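Questions people ask me about the supper club

I've been running a supper club out of my house in Bilbridge for a while now, and the same questions land in my inbox before every single one. So I finally sat down on 20th January with a pot of coffee and typed out the answers. If yours isn't covered, email me - I read everything, I'm just slow.

What is it, exactly?

Dinner at my house with people you mostly haven't met yet. There's one long table, one menu, and everybody eats the same thing at the same time. I cook, you bring whatever you want to drink, and we usually finish when somebody notices how late it is. It isn't a restaurant and I'm not a chef. I worked in an insurance office in Brernbridge for years and cooked on weekends, and then the weekends kind of took over.

How do I get a seat?

Get on the mailing list. I send out the menu and the date, and the first people to write back get the chairs. I know that's a little brutal for anyone who works nights, so I hold two seats back until the next morning. Please don't message me on three different apps at once, I lose track and then I feel terrible!

The list has 547 names on it and the table does not, so you might miss a few before you get in. Keep trying. Ruth Rudd wrote to me every month for most of a year and now she's here so often she knows where I keep the corkscrew.

How much does it cost?

It's $70 a head, and that covers all the food, coffee and whatever I've made for dessert. You don't need to tip. You pay when I confirm your seat, and the link is in the confirmation email (check your spam folder, it loves it in there).

What if I have to cancel?

Tell me as early as you can and I'll offer your chair to the waiting list. If somebody takes it, you get all your money back. If it's the day of the dinner and I've already bought the fish, I can't refund you, but you're welcome to send a friend in your place. Just let me know their name so I can greet them properly at the door.

Can I come on my own?

Yes, please do! A good part of any table is people who came solo. I put the solo folks toward the middle so you're not stuck on a corner next to two couples who've known each other since college. I do think about the seating more than I probably should. I move the name cards, then I move them back, then Omar comes through the kitchen and tells me to leave it alone.

Who's Omar?

My husband. He does the dishes, opens the door and picks the music. Complaints about the music go to him.

I'm vegetarian / vegan / allergic to something. Is that OK?

Vegetarian is easy and I plan for it every time. Vegan is fine if you tell me when you book, although I may swap your dessert for something simpler. For allergies, tell me everything, even the stuff you think is too minor to mention. My kitchen has nuts, flour, eggs and shellfish going through it all the time, so if you have a severe allergy to any of those I have to say no. I hate doing it, but it's one small room and I can't promise you anything about what's been on which counter.

What kind of food do you make?

It moves around. I learned most of what I know from Jasmina Kovačević, who lived next door to us when we first moved here and basically taught me to cook through the fence. So there's a lot of stuffed peppers, slow beans, flaky pastry with cheese, and big platters that go down the middle of the table. Then in summer I get lazy and everything comes off the grill. The smoked sausage is from Živković, the butcher over in Brernbridge, and I'd drive twice as far for it.

April is always the one with the lamb. That one fills up fastest, so if lamb's your thing, watch your email.

Can I bring my kids?

Twice a year I do an early Sunday-lunch kind of table for families, with short benches and paper on the table for drawing. The regular dinners run late and have a lot of candles, so I keep those to grown-ups. Kids under 6 eat free at the family ones, and most of them eat bread and nothing else, so it all comes out even.

Is there ketchup?

I get asked this more than you'd think, and almost always in a whisper. Yes. There's ketchup at the family lunches and at every grill night, and if you want it on a regular night just ask, I truly don't mind. I used to be a snob about it. I made my own for a whole summer, with good tomatoes and cloves and cider vinegar, and people were very polite about it and then asked for the regular kind. So now it's the red squeeze bottle and everyone is happy. Mustard and hot sauce live on the same shelf. 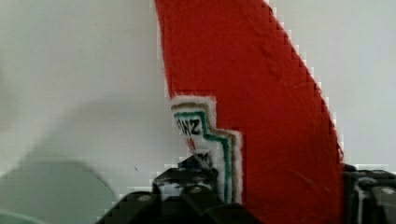 Where do I park?

On the street, on our side only. The other side belongs to the neighbors in spirit if not in law, and I'd like to stay friends with them. If you're taking the bus, get off at the library and walk uphill. We're number 698, with the green gate that sticks - lift it a bit and push.

Is the house accessible?

Partly. There are two steps up to the front door, and Omar has a ramp he can put down if you let us know ahead of time. The dining room and the bathroom are both on the ground floor. The bathroom door is on the narrow side, so if you use a wheelchair, send me the width and I'll go measure.

What should I wear?

Whatever you like sitting in for three hours. The house is old and the back of the room gets chilly in winter, so bring a sweater. We've had a guy in a tuxedo and we've had gardening boots.

Can I have the recipe for...?

Probably! Ask me on the night or email me after. The one I can't give you is the walnut cake, which is Jasmina's, and she's still thinking it over.

Do you do private parties?

A few a year, here at the house only. I don't travel with food anymore, not after what happened to the soup. Email me with a date and how many people you've got in mind, and I'll tell you whether we can fit you in.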